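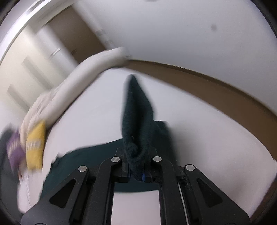 Avura Publishes Revised Folding and Flat-Pack Specification for Knitwear and Small Garments

ZOMOLBRIDGE — Avura, the garment care and repacking company, has released the second edition of its folding and flat-pack specification. The document covers the handling of knitted and woven garments between final inspection and bagging. It replaces the first edition in full and takes effect at the Zomolbridge site in August.

The specification applies to sweaters, cardigans, children's tops, scarves and similar small garments. It does not cover tailored jackets, pleated skirts or any item shipped on a hanger. Those remain under the existing hanging-goods procedure, which is unchanged.

Scope of the revision

The first edition described folding as a single operation. The new edition divides it into four stages: lay-down, flattening, folding and transfer. Each stage has its own acceptance criteria, and a garment that fails at one stage goes back to the start of that stage only. Under the earlier text, a failed garment went back to inspection, where it was checked a second time for faults it did not have.

Lay-down is the stage with the most changes. Garments are placed face down on a smooth, light-colored work surface with the neck opening away from the operator. Dark garments are handled on a white surface in all cases. Navy, black, dark green and charcoal knits show edges poorly against the gray mats used previously, and turned-under hems were often missed until the bag was sealed.

Flattening now has a defined grip point. The operator takes the cloth in one place, lifts it until a single upright fold forms, and lowers it in the direction of the nearest free edge. The cloth is not dragged. Dragging stretches ribbed trim and moves the layer underneath, so that one crease is removed and a second one appears beside it. If the lifted fold brings up more than one layer, it is released and taken again closer to the edge.

Buttons, loops and other raised details are given a keep-out distance. The grip point must not fall directly on a fastening, and a fastening must not sit on a fold line in the finished pack. Where the garment design makes this impossible, the style sheet will name an alternate fold.

"The old wording told people to smooth the garment, and everybody had a different idea of what that meant," said Olga Palacios, head of finishing standards at Avura. "We wanted an instruction that could be followed the same way on the early shift and the late shift. Where to hold the cloth, how to raise it, which way to put it down. Most of the page count went on that."

Trial results

The revised method was tried at Zomolbridge on mixed stock before release. A total of 1179 garments were processed through all four stages. Of these, 1065 met the acceptance criteria on the first pass. The remaining garments were returned to the start of the stage at which they failed, and all were bagged on the same shift.

The most common cause of return was an uneven lower edge, followed by a sleeve or cuff caught inside the body fold. Soft, fuzzy yarns were returned more often than smooth ones. The specification therefore allows a longer settling time for brushed and napped fabrics before the first body fold is made. The settling time is stated on the style sheet and is not left to the operator.

The trial covered 251 separate styles. Small sizes proved slower to handle than adult sizes, mainly at lay-down, where a short hem tends to curl before the opposite edge has been placed. A light edge weight is permitted for these items. It must be smooth on the underside and must be removed before folding begins.

Lint and surface condition

A new section deals with lint. Work surfaces are wiped at the start of each shift, at each change of color group, and after every 100 garments within a color group. Tools and fixtures that touch the cloth are wiped on the same schedule. Pale lint transferred to dark knitwear was a recurring customer comment under the first edition, and the section was written in response.

Wiping is done with a dry lint-free cloth. Adhesive rollers may be used on garments but not on work surfaces, as they leave a residue that catches fine yarn. Surfaces with scratches or raised joints are to be taken out of use until repaired.

Fold patterns and pack sizes

The edition reduces the number of standard fold patterns from nine to five. The retained patterns are the half fold, the third fold, the sleeve-in fold, the long scarf fold and the small-garment fold. Customers currently using a withdrawn pattern will be moved to the nearest retained one, and a conversion table is included as an annex.

Bag sizes are unchanged. Kneževič, which supplies the bags used at the site, has reviewed the five patterns against its current range and no new sizes are needed.

"For customers the visible difference will be small," said Enda Phelan, operations manager at Zomolbridge. "The pack is a little flatter and the front edge is straighter. On our side the work moves through with fewer trips back to inspection — that was the part we were asked to fix."

Availability and training

Printed copies will be placed at every finishing station at Zomolbridge. Customers with stock in process will receive the edition with their next style sheet update and do not need to request it. Garments bagged under the first edition remain acceptable and will not be reopened.

Operator training takes one half shift and is carried out at the station. The first group starts on a Monday at 7 a.m., with later groups following by color section. Contract finishers working to the Avura specification, including Surnine, will be trained at their own premises before the change is applied to their work.

Comments on the text may be sent to the finishing standards office at Zomolbridge. Comments on individual styles should go through the usual account contact, with the style number and the fold pattern stated.

About Avura

Avura inspects, folds, bags and repacks garments for clothing brands and retailers. Its main finishing site is at Zomolbridge.

Press contact: Finishing Standards Office, Avura, Zomolbridge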